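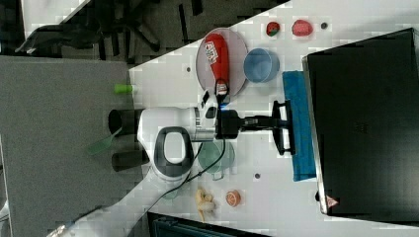

Gripper over the blue cloth at the practice table, Pudgate.

The contract kitchen at Pudgate serves 966 lunches a day. Sjöberg, the operator, wants an arm on the tray line and the wipe-down station by October. Most of the discussion on site has been about headcount. I think the job descriptions deserve more attention, and they are being rewritten with very little input from the people who hold them.

A tray line attendant at Pudgate now does three kinds of work: moving items, noticing problems, and deciding what to do about them. The plan assigns the first to the machine and leaves the other two where they are. On paper the attendant's load drops. In practice, noticing is easy when your hands are already on the plate, and tiring when you stand two steps back and watch someone else's hands for a whole shift. 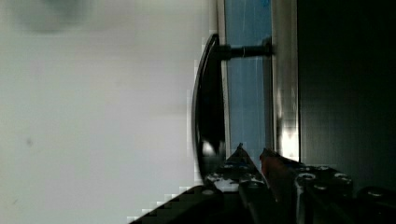

Finger tips near the lower end of a handle.

Handles are a fair test of this. A person who opens a stiff door adjusts without thinking and forgets it by the next one. For an arm, a stiff door is a fault condition with a threshold, and somebody has to set the threshold. At the moment that is an integrator from Nalent. After handover it will be the attendant on shift, at attendant pay, with 5 hours of training. I consider this the weakest part of the plan.

The log format matters as well. Sjöberg's draft procedure records every stop with the name of the employee who cleared it and the time taken. There were 191 stops in the commissioning period, and 163 of them were cleared by line staff. Those entries describe the machine. Filed under a name, they will be read as describing the person.

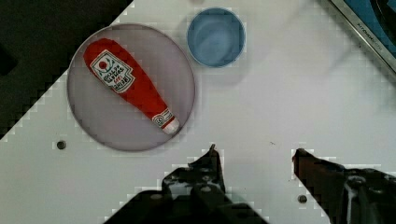 Liv Lunde, shift lead on the line, has asked for two changes: stops logged by station only, and a separate pay grade for anyone authorized to change settings. Both are cheap. The second also gives Sjöberg a reason to find out which settings need changing most often.

Would the same work be safer left fully manual?
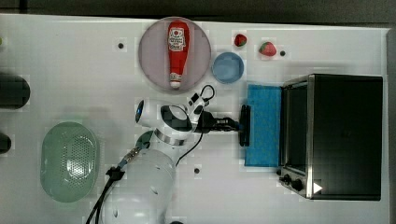 Does the arm reduce repetitive strain for line staff?
It should reduce lifting and reaching, but clearing stops brings its own awkward postures, and the plan has no provision for measuring those.

I support the installation. I would hold the handover until the grade and the log are settled in writing.

Print this article | E-mail this article

Comments (3)

stikow_maint
We log by station and it works fine. Faults get fixed faster.

Ulla Björklund
Five hours is short. Ours was two days and I still called the integrator every week.

trayline2
What happens to the pay grade if you move back to a manual station? That was our sticking point.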